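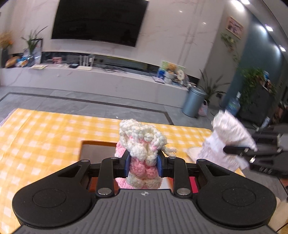 Bring Your Yarn: Crochet Table Back at Dokbridge Hall

By Perrine Maillard
November
39 shares | 3 comments

The crochet table returns on Sunday at 2 p.m. in the back room of Dokbridge Hall. It runs until 4:30. There is no charge and you don't have to sign up. Park on the Masson Street side, as the front lot is being repaved.

The project this month is anything in bobble stitch, worked in thick yarn. Pink and white is the color pair we settled on in October, and most of the finished pieces will go to the winter sale. If you have another color at home and want to use it up, go ahead.

For those who haven't done a bobble before, it is several unfinished double crochets in the same stitch, all pulled together at the end with one loop. Work them on a wrong-side row so they pop out toward the front. Put a single crochet between each one. With fuzzy yarn it is hard to see where your hook should go, so feel for the gap with your thumb and count at the end of every row. If you're off by one, pull back right away. Fuzzy yarn does not like to be ripped out more than once or twice before it starts to fray.

When you change from pink to white, finish the last loop of the old color with the new one. Leave a tail at least as long as your hand. We had several pieces come in last year with tails cut too short to weave in, and they came apart at the color change. A blunt needle with a big eye is best for weaving. Go through the back of the bobbles in one direction, then turn around and come back.

Hooks in the larger sizes are available to borrow. Please return them to the tin. We started the year with 30 and are now well short of that, so check your bags.

The Skakska shop has donated a box of bulky yarn ends, mostly white and off-white. They are different weights, so compare two strands before you join them. Anything left over will go to the Rarnorum school for their craft closet.

The winter sale brought in $307 last year, which paid for the new lamps. Finished pieces can be dropped off at any crochet table between now and the sale. Pin a slip of paper to each one with your name and the fiber content from the label.

Coffee is on. Bring your own mug.

3 comments

Joanie
Is it ok to bring a knitting project? I never got the hang of a hook.

P. Maillard
Yes, knitting is fine. There's room.

tilda_w
I think I have two of the missing hooks. Will bring them Sunday, sorry!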